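Visita a Hinorex: ¿puede ya una máquina recoger la mesa?

El taller de Hinorex está en Ludska, en una planta de oficinas con techos blancos y tuberías a la vista. Fuimos en la jornada de puertas abiertas de marzo, en el turno de las 10. Éramos un grupo pequeño y nos dejaron preguntar todo lo que quisimos.

La primera parada fue la sala de grabación. Los robots todavía no recogen nada en esta sala: son personas las que manejan las pinzas con la mano, y de esos movimientos aprende luego el programa. La tarea de la mañana era ordenar una mesa redonda con una caja negra y una botella de agua. Los dedos de la pinza son negros y blandos, con una malla por dentro.

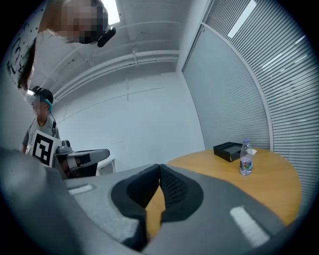

Lo que cuesta más

Según nos contaron, el proyecto Clurkavora necesita 1000 repeticiones de cada tarea antes de la primera prueba con un brazo. Cuando fuimos llevaban 34 de la mesa. Una botella de pie es fácil de agarrar. Tumbada es otra cosa – puede rodar, y hay que decidir por dónde cogerla. Los objetos bajos también dan problemas, porque los dedos tropiezan con el tablero.

Para esta tarea se usan dos pinzas a la vez, una en cada mano. Probé un par y cansan la muñeca más de lo que parece.

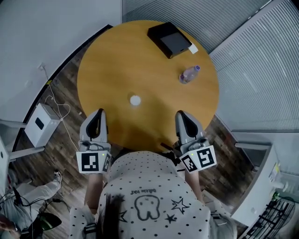
Mesa de trabajo con la botella tumbada y una pinza en cada mano.

Después pasamos a la zona de Dimitriou, la empresa que pone los brazos. Vimos uno doblar 2 paños de cocina. El segundo quedó torcido y hubo que repetirlo. En una casa, hoy por hoy, se tarda menos a mano. En una tienda, con cajas iguales y estantes fijos, lo veo más cerca.

La visita dura hora y media y se reserva por correo. El aparcamiento es de pago.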